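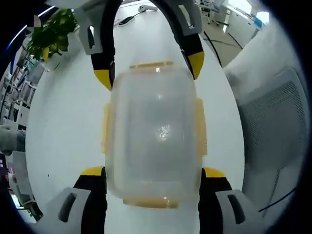 Four-finger grip on clear plastic boxes
Forum: Home and Shared Shop Builds

slowfeed wrote:
I'm working on the Wondden bench build again. The goal is the same as in April: record grasps by hand with the gripper, then play them back on the MacPherson arm when the arm mount is done. Mugs and blocks go fine. Food storage boxes are giving me trouble. My depth camera reads straight through the walls and the Drostard logger ends up with a box-shaped hole where the box should be. I have 137 recordings so far and I would throw out most of them.

Questions: do I grip at the corners or on the flat sides, and does anyone have a fix for the depth that doesn't involve painting the box?
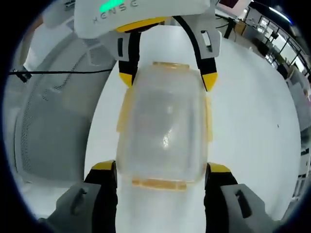 Box upright, yellow tips against it.

kerf_and_burr wrote:
Flat sides. Corners on those boxes are rounded and the tips will walk off them as soon as the arm is a little out of line. You can correct for it with your wrist when you hold the gripper yourself. The arm can't.

M3x8 wrote:
Disagree. The flat walls on a cheap box bow in when you squeeze. Near the corners the plastic is stiffer and you can use less force. I ran 1,000 cycles at the corners on my own two-finger build and dropped 5.

kerf_and_burr wrote:
Was that with a lid on?

M3x8 wrote:
Lid on, yes. I didn't test without.

kerf_and_burr wrote:
Then it's the lid doing the work. Take it off and run it again.

slowfeed wrote:
I can try both. On the depth question, is everyone just using plain color video?

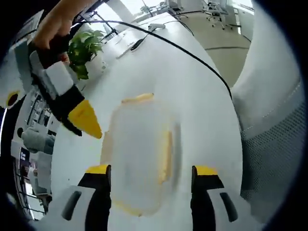

Container on the white desk, gripper in hand.

tinplate wrote:
Plain color for me, but not on a white desk. Clear plastic on white gives you almost nothing to track apart from the yellowish rim. Put down a dark mat - a cutting mat is fine. Also watch the highlights. A bright spot on the wall of the box moves when you move, and my tracker kept locking onto it.

slowfeed wrote:
The shop tables are all white and I have to clear up by 9 pm, so a mat I can roll up would work.

tinplate wrote:
Get a matte one. Mine was glossy and I had to replace it. 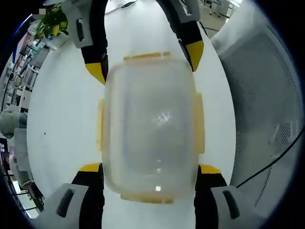 Page 2 of 5

M3x8 wrote:
Ran it again without the lid. Corners were worse than I said, so kerf_and_burr has a point. I still don't like the flat sides on thin plastic. What I'm using now is just in from the corner, where the curve ends.

kerf_and_burr wrote:
That's still the flat side.

M3x8 wrote:
Call it what you want.

slowfeed wrote:
I'll start there. Does the Erkurent driver let you cap the force per finger, or only for the whole hand?

tinplate wrote:
Whole hand only in the version I have. The setting goes up to 2,000 and the manual doesn't give a unit. Start low and write down what you used.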